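Review: the Wollenley handheld demonstration kit, and the result it is sold on

Wollenley's kit comes with a paper attached, and the paper is what sells it. The claim, in short, is that people carrying a handheld gripper through ordinary rooms can collect enough demonstrations to train a policy which then runs on a fixed arm it has never seen. The authors are Grímur Ketilsson and Karthik Chowdhury, and the headline number comes from 3,314 demonstrations. I have had the kit for most of October and have read the paper more often than I wanted to.

First the hardware, which I like. The grip is comfortable for a morning and tiresome by about three in the afternoon. Charging is quick. Setting up the software took Debashish Mollah and me the better part of a day, most of it spent on a calibration step that the manual covers in four lines. When tracking fails it fails quietly, and you find out that evening when you replay the session. A beep would have been nice.

Now the method. The paper says the operators were "untrained". Read the appendix and you find that each did a practice block first, and that any session with poor tracking was thrown out before the counting began. The appendix doesn't say how many sessions went that way. We kept everything, good and bad, and of our first 256 recordings only 183 came through the supplied filter. I wouldn't call that a scandal, but it does change the sum if you are paying people by the hour.

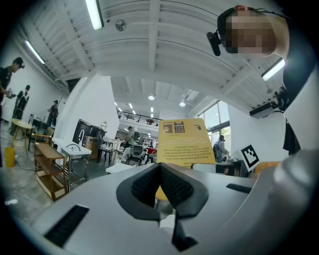 The second thing that bothers me is the word "unseen". The test rooms in the paper were new, yes, but the test objects were bought from the same shops as the training ones, and the cups at least look to be of one family. Afshin Abbasi ran the released policy for us on a Pliltberg arm with our own odds and ends. It did well on cups and boxes, badly on anything thin and flat, and worst of all on paper and card, where it closed early and pushed the thing along the table. The paper has one flat object in its test set. I'd have liked a table with the results split by shape, and I asked for one. The reply was polite and had no table in it.

To be fair to them, the comparison with the Sakamoto baseline seems sound. Both methods got the same number of tries and the same start positions, and when we repeated a small part of it the order came out the same, though the gap was narrower. Stepan Holovko thinks the gap would close altogether if the baseline were given the same camera view. I think he is probably right – we haven't had time to try it.

What I can't find support for is the scaling curve. It has five points, and the last one does all the work. Take it away and the line is nearly flat after the first 123 demonstrations per task. A repeat with different random seeds would settle the matter, and the code for doing it is already in the release.

Good points: solid build, open file format, quick charging, a baseline comparison you can mostly trust.

Bad points: silent tracking loss, thin manual, a filter whose cost is left out of the paper, too few flat objects.

Should you buy it? If you already have an arm and somebody patient to look after the data, yes, at the lab price. If you are buying it on the strength of that curve, wait for the second version of the paper. I'm sending ours back to Gromurholm for a new battery door and will add a note underneath once I've tried the updated filter.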